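[shop-arm] Re: Fixture board on the ribbed panel, and a finger question

From: Gwawr Howells
To: shop-arm list
Date: March 26, 2020

Rocío Bermúdez wrote:

> I have the small arm running in the garage and I'm ready to stop
> clamping parts to a scrap of shelf. Before I print anything, can
> somebody who has a practice board up tell me how it is fastened and
> how you keep your taught points from drifting? I lose mine every
> time I bump the bench. Also, has anybody kept the printed fingers
> that came with the Stiltico drawings, or did you all go to metal?
> Mine chip at the tips.
>
> My bench is plywood on sawhorses, so assume nothing is flat.
>
> Rocío

Rocío,

I can answer most of that. The board in our shared shop has been up since August and it is the second one we made. The first was held on with double-sided tape and it crept. It only moved a little each day, but by the end of a week the arm was pushing parts into the wall of the slot.

The one we use now is a flat gray plastic board with holders standing up from it. It mounts against a ribbed aluminum panel, and there is an extrusion rail running along past the panel. The panel came out of a machine cover that Ochoa was throwing away. I would not buy one new for this. What you want is something stiff that you can put screws into, and your plywood would do if you back it with a length of angle.

We fasten the board with 4 screws from behind. Two of the holes are round and two are slotted, so the board can be squared up before the last two are tightened. Once it is square, leave it alone. If you have to take it off, mark both pieces with a scribe first. A pencil line is too wide.

For the points, we stopped teaching every holder by hand. We teach two corners of the board and the program works out the rest from the drawing. When somebody bumps the bench, we touch off those two corners again and run one slow pass with nothing in the fingers. The whole thing takes less time than it took me to write this paragraph. If you keep teaching each holder separately you will be doing it forever.

I pulled a picture from the wrist camera so you can see how much room there is between the holders. 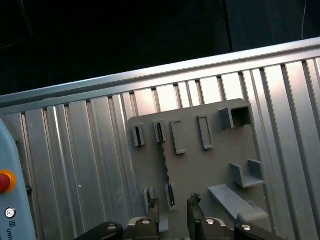
Fixture board from the wrist camera, fingers at the bottom. Box socket is at top right, with the U bracket and the angled trough below it.

A few notes on the layout. The narrow slots are the hardest targets, and we put more of them on the board than we needed. If I did it over I would leave a wider space around the ones toward the bottom. With the fingers down low, one of them covers a good part of the slot at lower left, and from the camera you are working half blind. The big open socket is easy and it is the place to start. Get the arm to go in and out of that without touching before you try anything narrow.

The trough took three prints. It sticks out from the board at an angle and there is not much holding it at the root, so ours kept snapping there. The one that lasted was printed lying on its side, with more wall loops and a larger fillet where it meets the board. I can send the file. The U bracket has never given us any trouble.

On fingers: we are still using printed ones, and yes, the tips go. Look at the wider finger in the picture and you will see the top of it is rough. I file them when they get bad and replace them when filing starts to change the length. I tried a metal pair from Asinham for a while. They held their shape, but when I made a mistake the board took the damage, and a board is a full evening of printing. A finger prints while you eat. For practice work I would stay with plastic and keep a spare pair in a drawer.

Whatever you use, write the finger length down somewhere. If the new pair is longer by even a small amount, the arm will find the board before you expect it to. We do the first approach after a finger change at 2 percent speed, with one hand on the pendant. Keep the pendant where you can reach it without leaning across the arm. Ours sits to the left of the board, with the red stop button facing up. I have hit it more than once over a sign error in the approach direction.

You also said your bench is not flat. That matters less than you think if the arm base and the board are bolted to the same piece of something. Mine at home was bad until I put both on one steel plate, 14 mm thick, that I got from a scrap yard. After that the sawhorses could rock and the arm and the board rocked together. It is heavy, so get help with it.

One thing I have not solved is how to tell a part that is seated from a part that is sitting on the lip of a slot. The camera view from the wrist is too low an angle to judge it. I have been reading the motor current and calling it seated when the current rises late in the move, but that gives false answers on the tight slots. If anybody on the list has done this with the Flundia driver, I would like to see how you filter the readings.

Let me know if you want the drawings. They are in inches, sorry, except for the screw holes.

Gwawr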